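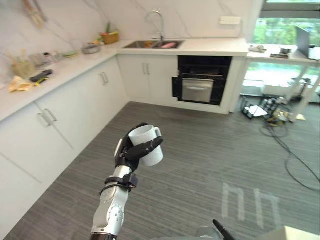 I've been looking after the staff kitchens at Ollov since March, and the Prament two-armed helper is the bit of kit people stop me in the corridor to ask about. So, what's it like to share a tea point with one? Better than I feared! It takes a mug in one black hand, one finger curled round the front and the handle left free, and it manages that with an ordinary plain white mug, so we haven't had to buy any special crockery (I'd budgeted for it and everything).

The hands come from Elter and they're sold as a pair. You can swap one yourself with the key in the lid of the case, and I've done it in 9 minutes with the kettle on.

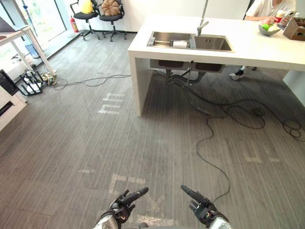

Both hands low over the carpet, index fingers out, with the island sink behind.

What's changed for us? The washing-up rota has gone, for a start. Žydrūnas Kütt used to lose the end of every shift to other people's cups, and now he sets up the helper, keeps an eye on it and teaches it new jobs. He asked for the training before he'd agree to any of it, and quite right too. Spahić run the course, 33 hours spread over a month, and it's included in the price. No one's hours were cut, I'd want to know that if I were you.
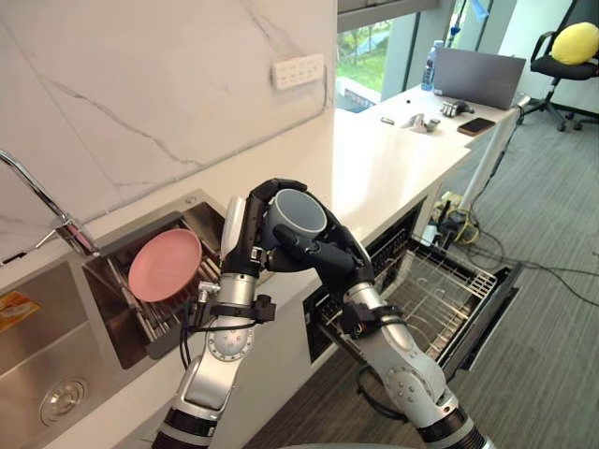 Two hands on one dark grey mug, dishwasher drawer open below.

Spare finger pads are £123 a set, the full pair of wrist straps £246. Ring me before four if you'd like to come and see it, and bring your own mug if you fancy!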